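How a swimming race is timed to the hundredth of a second

When two swimmers reach the wall together, a person watching from the seats can't tell who won. The gap may be smaller than the time it takes to blink. This page explains how the timing system at a large pool measures that gap.

What is a hundredth of a second?

Cut one second into 100 equal parts. Each part is a hundredth. A race time is written with the hundredths after a dot, so a time with .20 at the end has 20 hundredths in it. A swimmer moving at 2 metres per second travels 2 centimetres in one hundredth of a second. That is less than the length of a paper clip.

The start

The starter holds a microphone and says "Take your marks". The swimmers bend down and keep still. The starter then presses a button, and two things happen at the same moment. A loudspeaker makes a short beep, and an electrical signal goes down a cable to the timing computer. The computer begins counting when the signal arrives.

Sound travels through air at a bit more than 340 metres per second. That is fast, but a swimmer in the far lane would still hear a single loudspeaker slightly later than a swimmer in the near lane. For this reason each starting block has its own small loudspeaker. All the swimmers hear the beep together.

The starting block

The top of the block has a sensor in it. It detects when the swimmer's feet leave. The time between the beep and the feet leaving is called the reaction time. If it is too short, the swimmer may have moved before the beep, and the referee will look at the numbers.

The touch pad

A thin panel hangs on the wall at the end of each lane, partly under the water. This is the touch pad. Inside are strips of metal with a small gap between them. When a hand pushes the panel, the strips meet, electricity can flow, and the computer records the time for that lane.

Waves also push on the panel, but a wave spreads its push over a wide area and a hand presses hard in one place. The pad is made so that only the second kind of push closes the gap. A very light touch may not close it either. Coaches teach swimmers to finish with a firm hand for this reason.

Longer races

In a 200 metre race in a 50 metre pool, the swimmer touches the wall four times. The first three touches give split times. The fourth gives the finish. The computer keeps count of the lengths for every lane and shows the splits on the scoreboard.

The timing computer

The signals from all the blocks and pads go to one computer beside the pool. It does not need to be special. Many pools use an ordinary desktop computer with the timing program installed, plus a box that the cables plug into. The processor in a computer like this carries out millions of steps in the time between two close finishes, so it has no trouble keeping up with eight lanes.
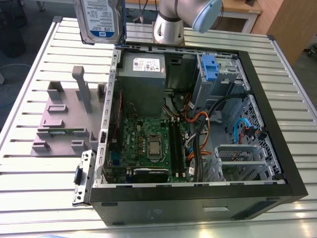 A desktop computer with its side panel off. The processor is the silver square near the middle of the green board.

What if something fails?

Pads can stop working, so there is always a second way to measure. Timekeepers stand at the end of each lane and press a button by hand when the swimmer touches. People are slower than pads and their times are less exact, but they are close enough to show that a pad has gone wrong.

Words to know

Sensor - a part that detects a change, such as a push.
Signal - a message sent as electricity.
Split - the time at a point before the end of the race.
Reaction time - the time between the beep and the feet leaving the block.

Text: Pascal Wegener. Checked by Lewis Halliday.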